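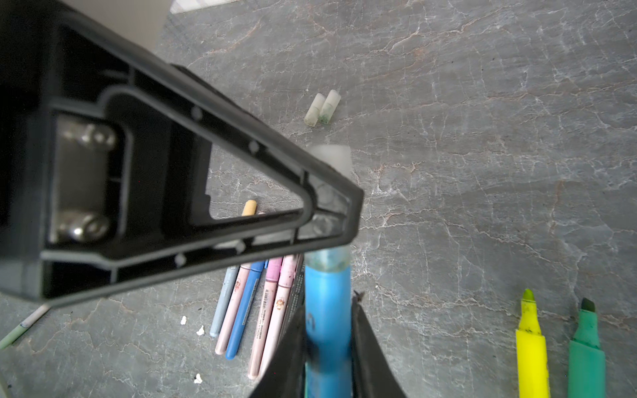

Collecting demos for the Lemby project: questions we keep getting

What counts as one example?
One object, picked up from wherever it is lying and put down wherever the task card says. Recording starts when the fingers start moving and stops when they let go. If you pick up a marker, reconsider your life, put it back and pick up a pen, those are two examples, and the first one gets tagged "abandoned."

Do abandoned ones get thrown out?
No. Tag them and move on. Tania Herath goes through them on Monday and keeps more than you would expect.

How many do we have?
3,564 at the last count, of which 483 are pens, pencils, markers and highlighters. The stationery set is the one we are short on, so if the sign-up sheet offers you a choice, there is your hint.

Should I tidy the counter first?
Please don't. The model has to cope with pens on top of other pens, and it learns nothing about that from a row of them laid out like surgical tools. Crumbs can stay too. Coffee cups go on the shelf, for reasons the Gornis arm could explain if it could talk.

Can I bring my own pens?
Yes, and we'd like you to. Barcode labels, cartoon characters, caps that don't match, all fine. Put your initials on anything you want back.

How hard should I grip?
Enough to lift it. New operators squeeze a marker as if it owed them money, and then the model does the same. Start with the force slider at 4 and go up only if things slip.

I dropped it. Do I start over?
Keep recording for as long as you can still reach it. A drop followed by a decent recovery is worth having. A drop followed by the pen rolling under the radiator is the end of the example.

Why does the wrist view show so much of the fingers?
They are attached to the wrist. The model needs to see them next to the object, so leave the camera bracket where it is. Selma Angelovski set the angle and will notice.

How long is a shift?
Two hours, with a break after the first. People get sloppy before they get tired, and it shows in the recordings.

My upload is stuck at 7 percent.
Everyone's does that. Give it ten minutes. If it still hasn't moved, restart Pronico and send the batch again; it skips anything already received.

Who do I ask about labels?
Selma for anything to do with the hardware, Tania for labels and task cards. Both would like you to check this page first.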